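Last revised April 2021, for the two-arm table cell in the Fasness simulator. Applies to Zestano scene files from version 10 onwards.

This page covers setting up the cell and checking both wrist cameras before you record a run. Allow 15 minutes the first time. You need the scene file, the fruit and plate models, and write access to the Warkum folder where the settings are kept.

## 1. Load the cell

Open the scene and let it settle before you touch anything. Both arms should come up fixed at the far edge of the table, one on each side of the middle. If an arm drops or swings when the scene starts, its base is not locked to the frame. Stop the scene, open the arm's settings, tick "fixed base" and load again.

Move each arm through its start pose separately. Then run both together at low speed and watch the elbows, which swing wider than the grippers do.

The arms are named from the robot's own side. With the overview camera facing the robot, its right arm appears on the left of the screen.

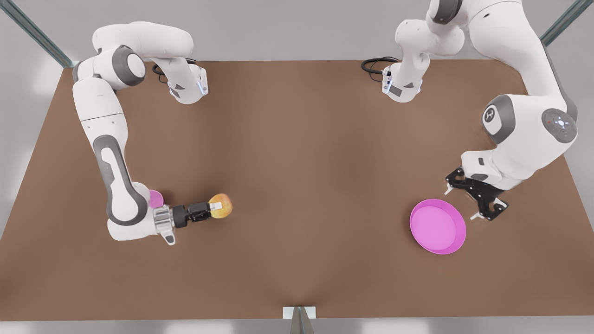 Write the arm names on a note next to your screen if you switch between views a lot. Most wrong-arm commands in our logs came from someone working in the overview and typing what they saw.

Next, set the grip force. Start low and raise it in small steps until the fruit stays put during a slow lift. Too much force makes the fingers sink into the model, and the fruit may then shoot out when they open. The limit is in `grip.cfg`:

```
max_force = 41
open_wait = 10
```

Leave `open_wait` alone unless you have changed the step rate. The cell is tuned for 1000 steps a second.

## 2. Check the wrist cameras

Each gripper has its own camera. Switch to each in turn and check the following:

- The tips of both fingers show along the bottom of the view.
- The table fills most of the view when the gripper is over it.
- The plate has a clean outline and does not flicker against the table.

Flicker means the plate is sitting at exactly the same height as the tabletop. Raise it by the smallest step the editor allows and let it settle again.

If the fingers don't show, the camera has been moved off its mount. Select it, choose "reset to parent", and save. Do this with the scene stopped, or the reset is lost on the next load.

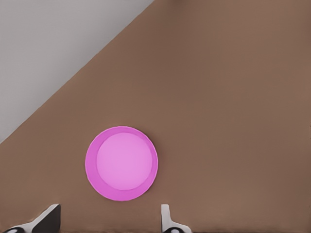 **Do the two wrist cameras need the same settings?**

Use the same lens angle and picture size for both. The mount offset is stored separately for each arm, so copy the lens block only and leave the offset lines as they are.

## 3. Test with fruit

Put one piece of fruit within reach of one arm and the plate within reach of the other. Close the gripper on the fruit at half speed. Look at it through the wrist camera as well as the overview, as a poor grip is easier to spot from close up.

Turn the wrist slowly while holding the fruit. The table will tilt in the wrist view, and at some angles it stands almost upright. The fruit should keep its place between the fingers throughout. If it creeps, raise the grip force by one step and repeat.

Check too where the other arm is during the turn. If it comes into the wrist view closer than you expected, move its rest pose back and save that pose before going on.
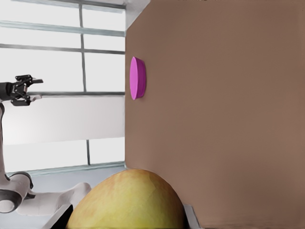 ## 4. Save and log

Stop the scene, save it under a new name, and copy `grip.cfg` and both camera files into the Warkum folder. Don't overwrite the previous set. Add a line to the log with the scene name, the grip force and anything you had to reset.

Faults with the arm models go to Brahim El Khatib. Send him the scene file and the log line together.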